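Birnau Bench Recordings – README

Kept by Mitali Howlader, Damham site. Last edited Oct 18, 2026.
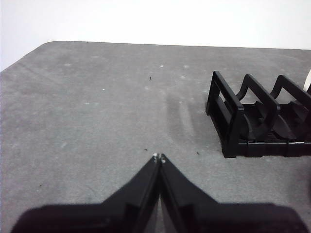
Whose job did the arm take?
The racking shift, on paper. Both people from it are still at Damham, now with the title of cell attendant and a 10-page form to fill in when the arm stops.

Contents
3,113 episodes, wrist view, recorded at the Tremthorpe cell from August on. Each has a joint log and an attendant note. Notes are unedited apart from the swearing.

Known gaps
Chowdhury, the scheduling tool, books no time for resets, so attendants do them during breaks – their breaks, the arm doesn't take any. Reset times are missing for 2 shifts.

Use
Internal training and research. Please don't quote the notes in staff reviews. Ask Mitali before sharing.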